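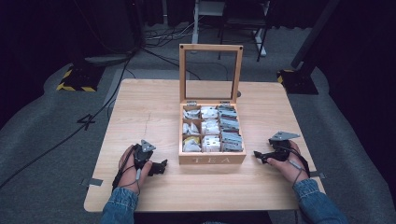

3.2 Participants and materials

We recruited 29 adult guitarists from evening classes in Amberg and Ullville. All had played for at least two years and could hold a steady pulse with a metronome, but none had studied jazz or taken a graded theory exam. Two players withdrew after the first session and their recordings were left out of the analysis.

Each player learned a short set of accompaniment patterns in swing and straight time. The patterns were written by Maëlys Rolland and checked by Bongani Buthelezi, who removed any that needed a stretch of more than four frets. We kept the harmony plain: three chords, one key, no substitutions. Earlier work by our group (Potgieter and Le Roux) had found that players slow down at unfamiliar chord shapes, and we did not want that effect mixed up with timing.

3.3 Procedure

Players met us one at a time. After tuning and a short warm-up they played each pattern with a recorded bass line, then again with the bass line muted for four bars in the middle. They were told to keep going through the gap and not to tap a foot. Between the two halves of a session there was a break, with hot drinks, during which the guitar stayed in its stand (Figure 1).

Figure 1. Tea box on the table.

The second half repeated the first in a different order. Recordings were made from the pickup only, so the bass line did not bleed into the signal.

3.4 Measuring the drift

We marked the start of each chord by hand and compared it with where the beat would have fallen had the tempo stayed fixed. This gave 561 usable muted passages. Passages with a missed chord were dropped — a stumble tells us little about the underlying pulse. Miroslava Hrnčiar marked the full set, and Lungile Le Roux marked 300 of the passages again without seeing the first set of marks. Where the two disagreed by more than a few milliseconds, both listened again and settled on one value.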